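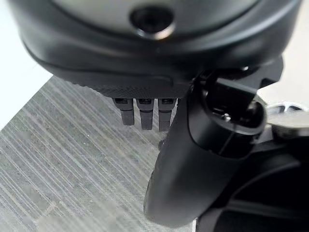 # Why do plates stand up to dry?

After you eat, the plate is washed. Then it must become dry. How does the water go away?

Some of it falls down. Water is heavy, so it always looks for the lowest place. If a plate lies flat, the water stays on it like a small lake. If the plate stands on its edge, the water runs down and drips off.
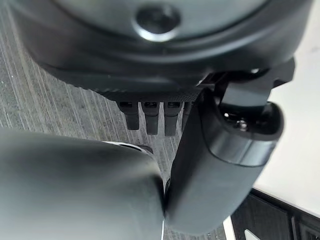 The rest of the water goes into the air. This is called evaporation. Tiny bits of water leave the plate, so small that you cannot see them. Air must touch the plate on both sides for this to work well.

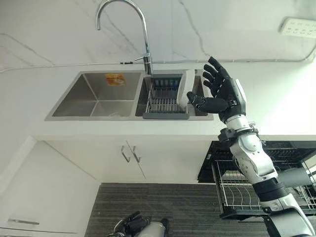 A rack helps with both jobs. Its thin bars hold the plate upright and leave a space for the air. When a sink has two basins, the rack can sit in one of them, and you can still wash in the other. The drops then fall into the sink and the counter stays clean.

## Try it at home

Ask an adult for 2 plates of the same kind. Dip both in water. Lay one flat and stand the other in a rack. Look at them after 75 minutes. Which plate has more water on it? 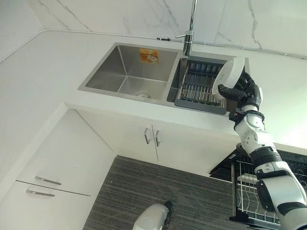 Hold a plate by its rim with your whole hand, and let it down slowly between the bars. Wet plates are slippery!

*Text: Ashraf Bennani*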